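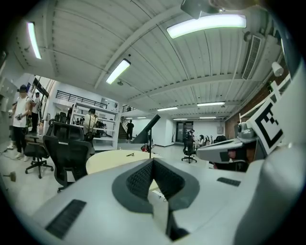 The gripper in the shop, with the marker on its arm and the big room behind.

I got another evening in on the hand-held gripper, and I'm writing down where it stands before I forget what I changed.

The mesh pads in the V are new. The first set was smooth rubber sheet and a marker pen would roll right out of it. Tumelo had a roll of honeycomb-textured stuff left over from a seat he was fixing and let me have a strip. I cut two pieces, one for each inner face, and glued them with contact cement. It's uglier up close than it looks, but I can pick up a pen and turn my wrist over and it stays put.

The finger joint took most of the night. There were 2 mm of slop in it, measured at the tip, which is too much if you want the recording to mean anything. I printed the housing again with a tighter bore and it came out so tight I had to ream it by hand. It's on the third try now – the second one cracked when I pressed the pin in. Each of these is a 90 minute print, so there was a lot of sitting around. I used the time to sand the seam on the gray shell.

The square marker is on the arm with double-sided tape for now. I want to make a shallow pocket for it so it always goes back in the same place. Last week I peeled it off, stuck it back a little crooked, and spent an hour hunting for a bug in my code. There was no bug.

Detection is decent. I walked the gripper through the room and saved 503 frames, then ran them all through the script. Most of the misses were when the lights hit the marker flat on and washed out the white part. Amber thinks matte paper will fix that. I have printed a few on matte and will swap one in next time.

The Yorath servo I ordered in June is still in its bag. Pauline keeps asking when the thing is going to get a motor. I'd like the joint to move freely by hand first, and then I'll find out if the servo fits in the space I left for it. I drew that space from the data sheet, so we'll see.

To do:
Pocket for the marker
Matte print
Shorter screws for the vent covers, the ones I have touch the board
Return the reamer to Alfie

If anyone has a good way to get contact cement off a printed part without melting it, leave a comment. I got some on the housing.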